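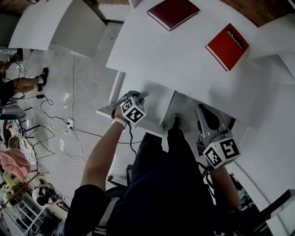 At the white desk, both hands full.

Stekex Tape Echo Kit, reviewed
4 October 2020

The Stekex is a tape echo that comes in a box as parts, and costs $200 if you order it direct from Ladefoged, the mail-order outfit in Skusstead that used to do cassette duplication for every noise band with a drummer and a stamp. It records whatever you feed it onto a short loop of ordinary cassette tape and plays it back slightly worse. People have been paying for that since before I was born, and I have now joined them.

Mine is number 1747, according to the sticker. I'd like to believe there are 1746 other people out there gluing felt pads onto a lever.

The kit requires some soldering. Let's say you've soldered a guitar cable back together and it worked for most of a show. You're qualified. The circuit board is clearly printed and the resistors come taped to a card in the order you need them, a kindness I did not expect from people who wrote the rest of this manual. The manual has been through at least one language on its way to English. Step 13 reads, in full, "Now the motor, gently." I was gentle. The motor still went in backward, and for one evening I owned the only echo unit in the county that gave you the repeat by unspooling it onto the carpet.

Once it runs, it sounds terrific. The repeats lose their top end right away and start to wobble after the third or fourth, and if you push the feedback knob past halfway the whole thing turns into a low brown roar that swallows whatever you were playing. I play bass in Tullitz, a duo whose songs could mostly use swallowing, and we had it on everything within a week. Snare through it is lovely. Vocals through it are an acquired taste, although ours were that already.

The loops are the weak point. You get two in the box, and the splice on one of mine let go during its first practice. Replacements are cheap, but you can cut your own from any old cassette, and I'd suggest you do. Use a razor blade and splicing tape, and pick a cassette you don't like. Chrome tape is brighter and hisses less. The bad ferric stuff from gas station bargain bins gives you the proper underwater sound, and bits of the previous owner's country music now and then if the erase head isn't lined up.

A few gripes. The power supply hums, and the hum gets into the audio if you put the two side by side – move it a couple of feet off and it stops. The speed knob is tiny and sits directly beside the feedback knob, so reaching for one in the dark tends to get you the other. There's no bypass switch at all. Ladefoged sells one as an add-on, part 2485, and charges extra for it with a straight face. Buy it anyway. Without it you're unplugging things between songs, and our audience is small enough to hear the click.

As for durability, I can only tell you it has survived a basement, a van and one spilled soda. The lid scratches if you look at it. The rubber belt is a standard size, and the spare they include is still in its bag.

Should you get one? A digital pedal will do a fair imitation for less money and it won't eat its own tape. If you want clean repeats in time with a drum machine, get that. If you record to cassette already and own a soldering iron, the Stekex is good fun and I'd buy it again, minus the carpet incident. Ladefoged says the next batch ships in November. I'd order the bypass switch at the same time, to save on postage.

Four stars out of five. The drummer gives it three, but she had to pick up the tape.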